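Spent Monday reading the Irnorano paper everyone keeps sending me, the one where a robot tidies things into a chest of drawers after being told what to do in a plain sentence. I have grumbles. Short thread.

First, the claim. Yao-tsung Sin and Yee-man Tsao trained one policy on 2367 demonstrations and say it "generalises to unseen instructions". That's the phrase in the abstract and it's the phrase in all the write-ups. It's doing a lot of work.

Look at what counts as unseen. The objects were all in training. The cabinet was in training. What's new is the pairing, so it may have put a sponge in the middle drawer and never in the bottom one. Fair test, but a small step, and I'd have liked the abstract to say so.

They do report results by drawer, which I was glad of. It's tucked away in the appendix, where the bottom drawer comes out best and the top one worst. My guess is that reaching down into a drawer that's already wide open is simply easier. The paper doesn't discuss it.
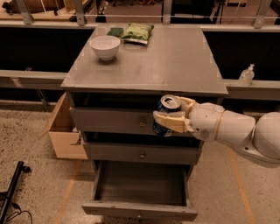 Does the robot open the drawer itself?

Only in one of the task sets. In the others a person opens the right drawer before the run starts, and the robot just has to move the object. Those runs go into the same headline average.

That bothers me more than anything else in there. If one drawer is open and the others are shut, the policy can ignore the sentence and go for the hole. You'd get a good score from a robot that hasn't understood a word.

The fix is dull and cheap. Leave the wrong drawer open and ask for a different one. Or give it a nonsense instruction and see if it carries on regardless. Neither test is in the paper – I looked twice.

Then there are the repeats. 4 trials per instruction. One lucky grasp moves your score by a quarter. The bar chart has no error bars, and the gap they make most of, over the Menon baseline, is the size of a single trial in several rows.

Credit where it's due: the failure videos are up, uncut, and they're more use than the chart. In several of them the gripper stops over the drawer and dithers. I'd read a whole paper on the dithering.

Someone will say Brikico got the same result on their own arm. They used the same cabinet layout and the same object list, so I'm not sure what that adds.

I've written to Yee-man Tsao to ask for the per-trial logs. If the closed-drawer runs hold up on their own I'll say so in this thread. For now I'd call it a decent pick-and-place result with a language claim bolted on.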